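**Swap shelf FAQ.** Updated 14 Nov 2020, ask Úna if something's missing

### What is it?

A small shelf for books and clean clothes. Leave something, take something, or just do one of the two. No points, no cards.

### Do I have to sign anything?

Only if you're borrowing and bringing back. Name and title on the clipboard. If you're keeping it, skip the sheet.

### The clipboard isn't where it's supposed to be.

It lives on the top tier. Check under the picture books first, they get put down on it all the time.

### What books do you take?

Most. Picture books go fastest, anything with a castle or a dragon is gone in a day. Cookbooks fine. Novels fine. No textbooks older than your kid, no magazines, nothing that smells of basement.

### Which way do they go?

Flat on the top tier, big ones at the bottom of the pile. Front cover up please, so people can see what it is without picking up every one. Face-down books just sit there for weeks.

### And clothes?

T-shirts, sweaters, kids' stuff up to size 4. Washed and folded. Logos and prints OK, stains not OK. Please don't hang things over the back, they slide off and end up on the floor.

### It's all crumpled when I get there. Can I refold it?

Yes!! Please do. Sleeves in, in half, in half again. Doesn't need to be perfect.

### How many things can I take?

2 at a time when it's low. Otherwise use your judgement.

### Can I put a plant / mug / lamp on it?

No. It's a light shelf and the top fills up quick. Mugs leave rings on teh white.

### How do I clean it?

Damp cloth, bit of dish soap. Dry the metal legs after or they spot. No scrubbing pads. Take everything off first, inculding whatever's under the books.

### It wobbles.

Tighten the screws on top, by hand, not too hard. Still wobbling, tell Jarlath.

### Something of mine went out by mistake.

Email Maeve with the title or the color and size. If it was signed for we can probably trace it. If not, sorry, we can ask but no promises.

### Do you want another shelf?

Maybe in May. Nowhere to put it right now. 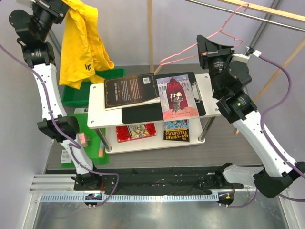
*Photo: Colm Flanagan*

Questions not covered: leave a note on the clipboard, Úna reads them when she changes the sheet.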